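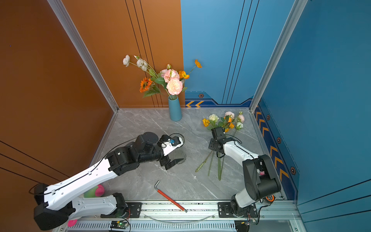 Trollow Street Homeowners, notes from the meeting on 29/03/2023
Typed up by me, Sowmya Alva, so blame me for anything I got wrong!

At the table: Kalevi Saarela (chair), Boglárka Hajdu, Dinesh Thomas, me. Orvokki Seppälä joined by phone and dropped off twice.

January minutes: approved. Boglárka wanted her name spelled right this time. Fixed, sorry!

Rental cap
We spent most of the night on this one. The way our rules read now, 8 homes can be rented out at any time, and we're at the limit. Two owners are on the waiting list and both of them wrote to us. Kalevi read the letters out loud (they were long, folks). Dinesh thinks the cap scares off buyers and told us a sale on his side of the street fell through over it. Orvokki is firmly on the other side — she likes knowing her neighbors and would go lower if she could. I went back and forth the whole time. In the end we agreed to leave the number alone for now and ask the owners at the annual meeting. Boglárka will write the question so it fits on one page.

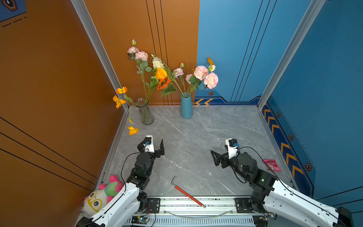 Two vases toward the back of the tabletop.

Transfer fee
When a home sells, the buyer pays us $400 at closing. Dinesh had a call from a title company that couldn't find the fee anywhere in our documents, and it took me a while to find it too! It's in the second amendment, near the back. Kalevi moved that we put it on the sheet we send to sellers, Boglárka seconded, all in favor. I'll redo the sheet and send it around before it goes out.

Management contract
Romaniuk sent their renewal and Skadau sent a bid. Wastard never called back, so they're out. Skadau is cheaper per month but charges extra for every resale packet, and with spring coming that could add up fast. Orvokki asked if Romaniuk would answer the phone after five, and I said I'd find out. No vote yet. Kalevi wants both companies to walk the property with us first.

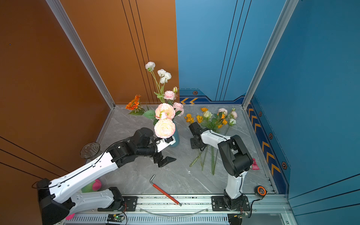 OPEN ITEMS

Boglárka: ballot question on rentals.
Me: seller sheet, call Romaniuk about evening hours.
Dinesh: get back to the title company with a copy of the amendment.
Kalevi: set up the walks with Romaniuk and Skadau, and reply to both owners on the waiting list.

Parking by the mailboxes got pushed to next time, again. Orvokki would like it noted that she brought it up first.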